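Last updated: 1/4/26
By Manon Després

Pantry notes: soft packets and clear boxes

The shared pantry at Turcotte moved to clear plastic boxes in October. Hard goods gave no trouble. Soft foil packets – snacks, soup bases, sauce pouches – are the items that still end up wedged behind something else, so this item deals with those only.

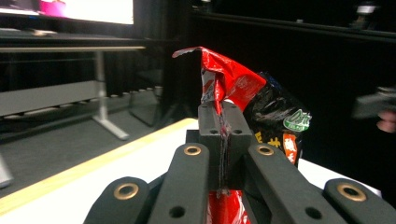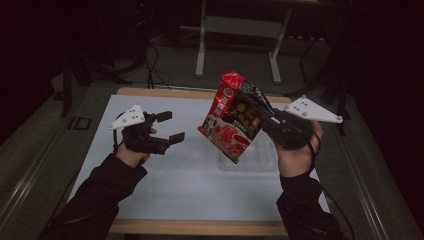
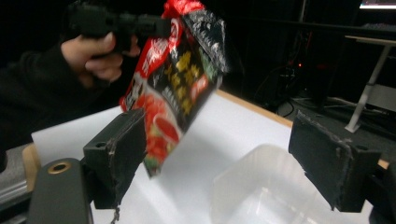
Red and black packet at the white-topped table. Second picture: clear box on the tabletop.

Current practice is as follows. Lift a packet by its top seam. The seam is the stiffest part and the contents settle to the bottom, so the packet goes into the box upright with its printed face to the front. Packets under 100 g go two deep. Packets from 100 g to 200 g go in a single row. Anything over 300 g lies flat on the lower shelf and does not go in a box.

Do not fold the top corner down to make a packet fit. Folded corners spring back and catch on the lid. If the lid will not sit flush, remove one packet and start a second box.

Box labels go on the short end, colour side out. Harvey Li has nine spare boxes and a roll of labels. Lucie Fortin is still looking for the Garitz shelf brackets – the bottom shelf stays at its present height until they arrive.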